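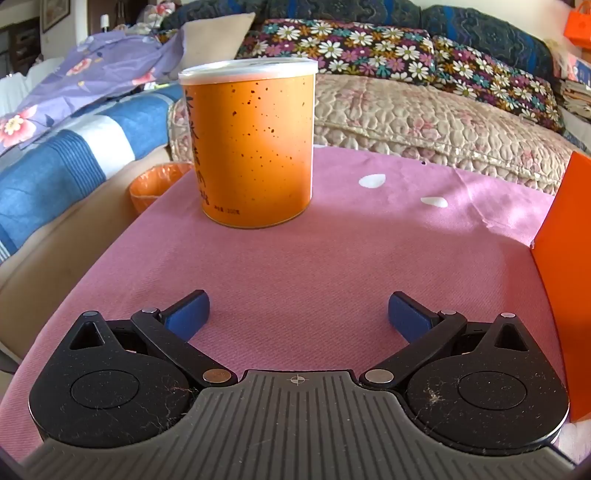 Platten waschen ist bei mir Dienstagabendprogramm, und zwar am Küchentisch, weil das Licht dort am besten ist. Bevor irgendwas nass wird, kommt aber der Plattenspieler selbst dran. Schwarze Geräte sind da gnadenlos, die runden Gehäuse auf dem Foto sind ja auch voller Fusseln, Härchen und kleiner Fasern, und genau so sieht mein Tonarmsockel nach zwei Wochen aus (ich habe eine Wolldecke auf dem Sofa, ich bin selbst schuld). Ich nehme dafür einen weichen Schminkpinsel, der sonst für nichts benutzt wird, und pinsle immer vom Teller weg. Mikrofasertuch geht auch, verhakt sich bei mir aber ständig irgendwo.

Die Nadel

Nur von hinten nach vorn bürsten! Also in die Richtung, in die die Platte sowieso läuft. Ich hab das jahrelang falsch herum gemacht und mir damit eine schöne Nadel verbogen, mitten in der B-Seite von Skarkico. Matilde Tavares vom Plattenladen Veloso hat mir damals wortlos eine neue hingelegt und dann doch noch zehn Minuten geschimpft.

Waschen

Eine flache Schüssel, destilliertes Wasser, ein winziger Tropfen Spülmittel ohne Duft und Balsam. Das Label decke ich mit einem Deckel von einer Frischhaltedose ab, den ich mit der Hand festdrücke. Mit einem weichen Samtpad den Rillen nach, nie quer, danach mit klarem destilliertem Wasser nachspülen und im Geschirrständer trocknen lassen. Bitte nicht föhnen. Und nicht auf die Heizung, ich habe eine Flalura-EP, die man seitdem als Obstschale benutzen könnte.

Innenhüllen

Die alten Papierhüllen fliegen bei mir raus, sobald sie bröseln. Ich kaufe gefütterte im 100er-Pack, das reicht ewig, und wenn etwas auf die alte Hülle gedruckt ist, stecke ich sie flach hinter die Platte ins Cover.

Noch was zum Regal: senkrecht stellen, nicht schräg, und nicht so eng, dass man beim Rausziehen den Nachbarn mitnimmt. Bei mir sind 80 Platten pro Fach das Maximum, bei dicken Klappcovern weniger. Die Vukine-Box passt leider in gar kein Fach und liegt seit Dezember auf dem Schrank.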